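3.2 Toys without a fixed home

We turn now to the things that gave our households the most trouble, and (we will admit to a certain fondness here) gave us the best conversations. In the earlier part of the study we dealt with toys that came in sets: blocks, train tracks, puzzles, all the things that arrive with a container of their own and a fairly clear idea of where they ought to go at the end of the day. The families in Meltamora and Plelletthorpe had very little difficulty with those. What they found much harder was the odd assortment of small single toys, the ones picked up at a market or won at a fair or handed over by a grandparent, which belong to no set at all and tend to travel about the house from one flat surface to the next.

Our coding scheme called these "loose singles", and the label stuck. Of the 300 tidying episodes in the diaries, 60 were concerned mainly with loose singles, and these were also the episodes in which parents wrote the longest notes. One mother in Plelletthorpe filled both sides of a page on the question of whether a plastic vegetable with a face was a kitchen toy or a doll, and her son, who had his own firm opinion, added a drawing in the margin. We have kept that page on the office wall ever since.

Figure 4 belongs with this group. It shows an open white cardboard box with a white plush rabbit lying in it on its side, and a beige peanut-shaped toy with little round eyes tucked up against the rabbit. The other toys are outside the box, among them a lime-green gourd with a curled stem, a glossy red round toy and a figurine dressed in red and dark brown. Soft and hard, large and tiny, they have hardly anything in common beyond being toys, and it was exactly this sort of mixture that our sorting categories handled least well.

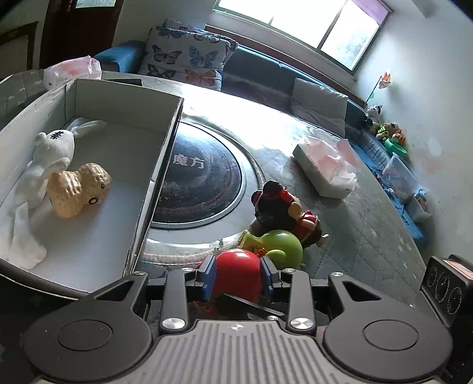
Figure 4. Loose singles in and around an open box.

When we asked parents how they decided what went into a box first, most of them said they started with whatever was biggest and softest, and then fitted the smaller pieces into the hollows. The children's accounts were rather different. They spoke about company: who would be lonely, who was friends with whom, and who should be near the top so as to see out. We had not planned for answers of this kind in our October interviews, and we were obliged to add a new code — "companions" — and go back through the transcripts from the beginning, a job that took us the better part of the winter but which we did not regret for a moment.

Surfaces matter too. Small toys in the Meltamora homes tended to gather on whichever table the family passed most often, and they stayed there until the table was wanted for a meal. Several parents described this as a kind of waiting room, and were quite content to leave it so. In the ten homes where a single open box was kept within reach of that table, the notes on clearing up were shorter and a good deal more cheerful, although we would be cautious about reading too much into such a small group.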